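Bralstead Community Hall – Monthly Safety Walk
Completed by: Roksolana Chornovol
Reviewed by: Hryhorii Tkachenko
Date of walk: March 30, 2025
Areas covered: main hall, side room, kitchen, rear corridor, boiler closet

Marks used: OK, ACTION, N/A. Comments go under the item. Anything left over from last time is marked CARRIED.

1. Exits and routes

1.1 Front doors open fully from inside – OK
1.2 Rear corridor clear to full width – ACTION
Stacked chairs were on the left side again, 13 of them. Moved to the store during the walk. The sign asking people not to leave chairs there has come down and needs to go back up.
1.3 Exit signs lit – OK
1.4 Rear door push bar – OK, CARRIED
Stiff last time. Forsberg adjusted the latch and it now releases on a light push. Close this item.

2. Fire equipment

2.1 Extinguishers in place, pins and seals intact – OK
2.2 Extinguisher tags in date – ACTION
Kitchen unit runs out in May. Ask Forsberg to do it with the others so we pay for one visit.
2.3 Fire blanket in kitchen – OK
2.4 Alarm test from call point 3 – OK
Sounded in all rooms. It is faint in the boiler closet with the door shut, same as before.
2.5 Smoke detectors free of dust and tape – OK

3. Candles and open flame

3.1 Hire agreement states the candle rule – ACTION
The printed copy in the office is the old version. It says candles are allowed "with care." The current wording is: real candles only in a holder with a base wider than the cup, on a hard surface, never on a windowsill or the stage. Old copies to be thrown out.
3.2 Holders stand level and do not rock – OK
Any holder that wobbles when the table is bumped is not to be used. Tall stems are the ones to watch.
3.3 Holders kept clear of drapes, paper and flowers – ACTION
Florura delivered arrangements for the last dinner that were wider than we were told. Ask them for sizes when the booking is made.
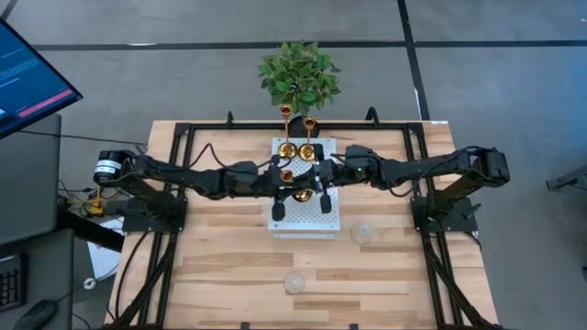
Item 3.2: gold candle holders with cup tops and rounded bases, on a perforated metal-colored platform.

3.4 Matches and lighters locked away – OK
3.5 Person named on the booking form to put candles out – ACTION
Two recent forms had this line blank. Hryhorii to send forms back if it is not filled in.

4. Electrical

4.1 Visible cords and plugs undamaged – ACTION
Floor lamp in the side room has a nick in the cord near the plug. Tagged and taken out of use.
4.2 No power strips plugged into other power strips – OK
4.3 Outlet covers secure – OK
4.4 Panel door closed, nothing stored in front – OK

5. Floors and kitchen

5.1 Main hall floor free of trip hazards – OK
5.2 Entrance mat lies flat – ACTION, CARRIED
The corner still lifts. Brollance quoted for a replacement at $52, and the quote is good for 29 days. I would take it – tape has been tried twice.
5.3 Range hood filter clean – OK
5.4 First aid box stocked – ACTION
Low on medium bandages and burn gel.

Reviewer's comments (H.T.)
Agree with all of the above. Go ahead with the mat. For 3.1, I will replace the office copies and check the one pinned up by the kitchen as well. Please add the boiler closet alarm to the list for Forsberg's visit.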